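皮沙发扶手老是发黏，是不是该换掉了？
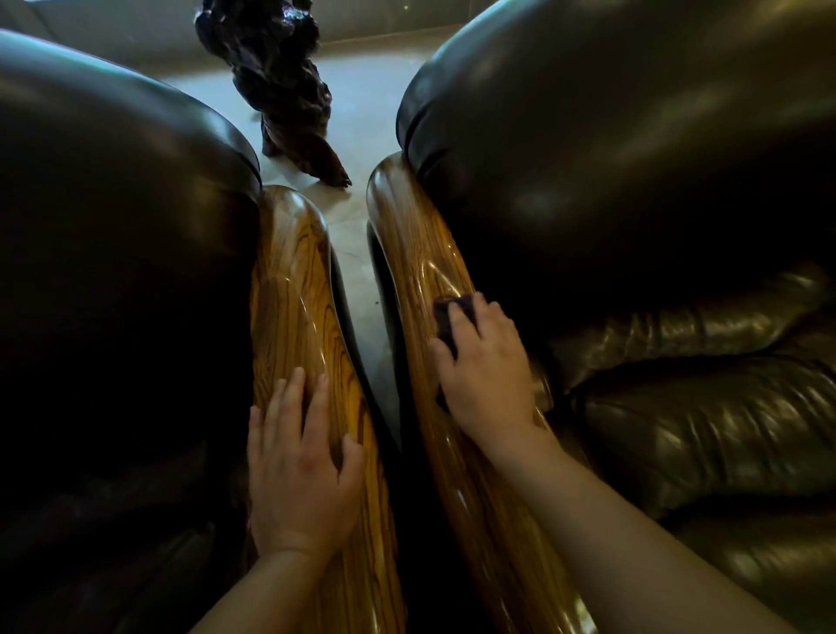

问题补充

先说下情况，家里两把深棕色的皮扶手椅，木头扶手那种，搬到Pradthorpe之前从一家叫Cisneros的二手家具店买的，两把连运费一共1,055，当时觉得捡了大便宜。坐了几年都好好的，今年三月份开始木扶手摸上去就有点黏，夏天穿短袖胳膊往上一搭，抬起来的时候能听见“嘶”的一声，特别难受。

我试过的办法：清水擦，没用，干了照样黏。洗洁精兑水擦，当天好一点，过两天又回来了。还用过厨房那种去油的喷雾，喷完一块地方颜色好像变浅了，吓得我赶紧停手。

皮子本身倒没裂，就是坐的那块有点发干，我妈说抹点橄榄油就行，我没敢。

想问三件事吧：木头发黏到底是脏还是漆坏了？皮子发干要不要管？还有，Gruvunora家的那个皮革护理套装卖79，有人用过吗，值不值？我看评论区说什么的都有，越看越晕。

预算不高，如果修一修要花好几百那我就干脆换新的了，不过说真的有点舍不得，坐惯了，别的椅子坐着腰都不对。

提问者：半碗凉粉

老宋修椅子

先别急着换！你这个情况我见得多了，能不能救，花一晚上就能试出来。

木扶手发黏一般两种情况。一种是手汗、护手霜、皮脂一层一层积在漆面上，时间长了就成了一层胶似的东西。另一种是漆本身被这些油脂泡软了，那就是漆的问题，擦是擦不掉的。怎么分呢，你用指甲在扶手底下不显眼的地方轻轻刮一下，再在手经常搭的地方刮一下。如果上面刮下来灰黑色的泥，底下露出来的漆还是硬的，恭喜，就是脏。要是指甲能在漆上压出印子，刮下来的东西带着木头那个颜色，那就是漆软了。

脏的话这么弄：

找块旧棉布，深色浅色都行，别掉毛就好。倒一点家具用的溶剂油（油漆店有卖，小瓶的就够），布上沾一点点，千万别直接往扶手上倒，顺着木纹擦。一小段一小段来，布脏了马上换一面，不然就是把脏东西从这头搬到那头。开窗，戴手套，附近别点火，用过的布摊开在外面晾透了再扔，别团成一团塞垃圾桶。

擦的时候注意别蹭到旁边的皮子。木头和皮子挨着的那条缝最麻烦，溶剂渗进去皮子会掉色。我的办法是拿美纹纸沿着皮子边上贴一圈，撕的时候慢点。老皮子如果表面已经有点掉了就别贴，拿张硬卡纸挡着，一只手扶一只手擦，慢是慢点，稳当。

擦完等一晚上，第二天再摸。不黏了就上一层薄薄的家具蜡，过二十来分钟用干布抛开。蜡别上厚，上厚了又黏，你会以为我骗你。

漆软了就得打磨重新上漆，自己干也行，就是两把椅子四个扶手，弯的地方砂纸不好走，没弄过的人容易磨漏。找师傅的话先问清楚是只做扶手还是整个木架子，价钱差很多。

那个去油喷雾别再用了，大多碱性很强，颜色变浅八成是它把漆咬了。变浅的那块先别管，等清完上了蜡再看，有时候蜡一上就不明显了。

Zyanya Cervantes

我来说说皮子的部分吧，木头我不懂，楼上讲得挺细的。

橄榄油真的不要！！我婆婆当年也是这么跟我说的，我信了，给一张单人沙发抹了一遍，刚抹完油光锃亮好看得不得了，过了俩月一股哈喇味，夏天尤其明显，猫倒是很喜欢，天天去舔。后来那张沙发就放阳台了。

发干要管，趁没裂的时候管最省事。我现在的做法很简单，先吸尘器把缝里的渣子吸干净（用软毛头），然后拧得很干的湿布过一遍，等干透，再用一点皮革护理乳，挤在布上不要挤在皮上，打圈抹薄薄一层。坐的地方和头靠的地方多照顾一下，背面基本不用管。半年一次，我一般换季收被子的时候顺手就做了。

Gruvunora那套我买过。里面是一瓶清洁的一瓶护理的，还有块布和一个小海绵。清洁的那瓶一般般，跟拧干的湿布比我没觉得强多少。护理的那瓶还可以，味道不冲，抹完不油。你要是只缺护理乳，就单买那瓶，套装里一半的东西你用不上。Bastaveo也有一款，更稠一点，我姐在用，她说冬天不太好推开。

另外你先确认一下是不是真皮哈，二手店有时候写的是皮，其实是座面真皮、侧面是PU。PU抹护理乳没什么用，擦干净就行了。翻到座垫底下看看有没有标签，或者看拉链里面的毛边，真皮的背面是绒绒的纤维，PU背面是一层布。

还有椅子别靠着暖气放，也别对着大太阳，深色皮子晒久了会发红。我家那张就是，一半棕一半红，看着像故意的。

路过的阿may

我家的也黏过，最后发现是我老公的护手霜……他每天晚上看球之前抹一遍，然后手就搭在上面搭两个小时。你可以先问问家里人。

实在懒得弄就买个扶手套，25一对，网上多得是，丑是丑了点，能洗。不过套之前还是得擦一遍，不然下面闷着更黏，拿下来的时候布上的毛全粘在上面，我就是这么过来的，那个抠起来才叫烦。

半碗凉粉（提问者追加）

谢谢各位！按老宋说的拿指甲刮了，搭手的那块刮下来一坨黑泥，好恶心，下面是硬的，应该就是脏吧。底下看了标签，写的真皮，侧面没写，我待会儿再翻翻拉链。

溶剂油周一下班去买。护手霜的事我问了，我家那位说绝对不是他，但是他的护手霜就放在椅子旁边的窗台上。

变浅的那块大概指甲盖大小，等上完蜡我再来说。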